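I've been selling the Altow repair tape from my little shop since January, and it's the one roll I'd never let run out! It's a grey cloth-backed tape, 33 metres to the roll, and it tears by hand (no hunting for scissors). I use it on tent bags, hose ends, the shed window, you name it.

It does wrinkle if you rush a wide patch, so go strip by strip and overlap each one a bit.

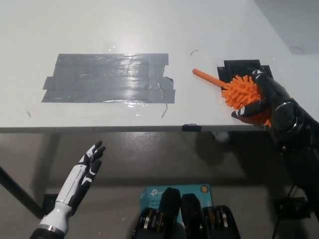 ## Sizes and price

- Standard roll, 33 m: £9
- Trade box: ask me, I keep up to 900 metres in stock

The Nekum tape is cheaper but I find it goes gummy in a warm car, so I've stopped ordering it.

## Posting

I pack everything myself and send it second class. Collection is fine too, just message first and ask for Mbali Mabaso.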